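Home Automation and Robotics > Gear Talk > Benchtop arms
Thread: Eichhorn table clearing kit, worth it?

tamarack_ed
Anyone here running the Eichhorn kit yet? Arm, base, the Brindska software, and the "kitchen pack" which is a licence plus a PDF. Local reseller in Lirnesville will do a 90 day rental before you commit. Looking at it for a small seniors' day centre, clearing up after snacks. Not plates of gravy. Cups, bowls, fruit, that kind of thing.
Brochure looks great. Brochures always do

moosejaw_mech
we looked in April. passed. price was fine, support wasn't. emailed them twice before anyone wrote back and the answer was a link to the page I was asking about

quillback
Rented one, on it now. Short version, arm good, software ok, manual terrible.

Longer version. Setup took me most of an afternoon, the PDF skips the bit where you tell it how high your table is. It's on page 13, under troubleshooting. Once thats in it behaves. Reach is decent on a coffee table sized top, no good for anything bigger unless you move the base.

Noise is fine. Can have a conversation beside it. Colour of the finish is more cream than the white on the website if anyone cares (my partner cares)

Few from the trial below, table gets a mixed spread so it's not just picking up the same block all day

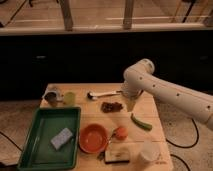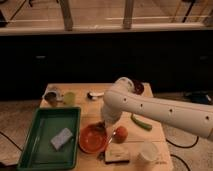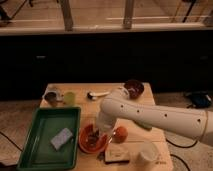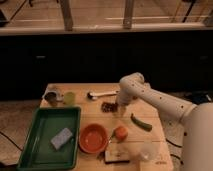
Where it earns its money is how slow it goes near stuff. You can set approach speed separate from travel speed, I've got approach down at 50 percent and left travel alone. Default is too quick for my taste around light cups.

Gripes:
- clear plastic. Needed a lot more tries than anything else. Eichhorn told me to put a coloured band on the cups. cheers for that
- spoons. if the handle's flat to the wood it fusses
- the app logs you out, constantly
- no offline mode on the rental licence, you need the full one

Fruit is easy. Anything round it's happy with. Cucumbers ok if you're not fussy which end it grabs.

tamarack_ed
This is super helpful thx. What does it do when it misses? Stop, or keep going?

quillback
Goes back up, has another look, tries again. You set the number of retries. After that it beeps and skips to the next thing. The beep can be turned off, do that first

hydroblue
Gonna disagree on the "approach speed" thing being a selling point. Every arm in this price range has it, the Hallimthorpe one had it two models back. What you're paying Eichhorn for is the object library and from what I've seen the library is thin. 200 items sounds like plenty till you notice how many are mugs

quillback
Fair on the mugs lol. But I've had the Hallimthorpe too and the grip on that was rubbish with anything soft. Sponges especially, squashed them and then dropped them. Eichhorn is gentler out of the box. You can tune the other one but I don't want to be tuning it, I want to turn it on and go to work

hydroblue
So tune it once and save the profile? Takes some 20 minutes. Calling it rubbish cause you used the defaults is a bit harsh mate

quillback
Saved the profile. Firmware update wiped it. Did it again, next update wiped it again. So no, not harsh

moosejaw_mech
the profile wipe is real, happened at our shop too. there's a backup option now but its buried in the service menu

hydroblue
ok didn't know about the wiping, that's poor. Stand by what I said about the library though

tamarack_ed
So if I'm reading right: rent first, put the table height in, budget for the full licence, ask about the clear cups. We use clear cups for everything, bit worried now. Could swap them I suppose

pebblewash
Swap them. We run a different brand at a daycare and had the same trouble, went to solid coloured tumblers and it got a lot better. Cheaper than any add on module they'll try to sell you. Also ask the reseller who pays freight if the base has to go back, ours was us and it wasn't small

quillback
^ good point, check the freight. On mine the reseller covers it inside the rental period, after that it's your problem. Get it in writing.

tamarack_ed
Will do. Ringing Lirnesville in the morning, will post the quote if they let me

moosejaw_mech
post it even if they don't

hydroblue
and ask them for the actual library list, not the number. They've got a spreadsheet, they just don't hand it out unless you push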